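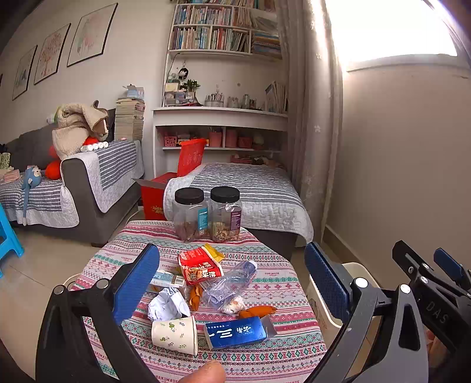
Thu Đào wrote to us after the last round that she had signed up to help with other people's tables and gone home to look at her own with new eyes, and she asked whether we would be doing it again. We are! Brimier is looking for 18 people to join our table-clearing sessions, starting in September, and we would love to hear from you whether you are the tidiest person on your street or somebody who eats standing up for want of a clear corner.

The idea is a simple one. Small tables collect things. Somebody has a snack and leaves the packet, then comes a drinks bottle, a bit of orange peel, a paper cup, a box that might be useful later, and before long the jars you wanted to keep to hand are stuck behind the lot. We want to learn how people go about clearing up a muddle like that – what they pick up first, what they keep, which bin they choose for a carton or a crumpled wrapper, and whether they stop to save the tablecloth from the sticky bits.

You would come to our rooms at Lastel for 2 sessions. In the first you clear a table in whatever way you would at home, and then we sit down with a cup of tea and have a chat about it. In the second you work alongside another participant, which tends to be noisier (people have strong feelings about orange peel in with the paper, as we have learned). Do wear something you don't mind getting a splash of old juice on. Gloves are there if you want them, and there is a sink in the corridor.

You need to be over 18 and happy to handle food waste. Please tell us beforehand about any food allergies, as we do use nuts and dried fruit now and then. There is a chair at every table, so you are very welcome to do the whole thing sitting down.

We pay travel costs and give a lunch voucher for each session. To put your name down, ring the Lastel front desk and ask for extension 410, or leave a note for Ans Peeters in room 607. Henk Willems looks after the dates and will ring you back.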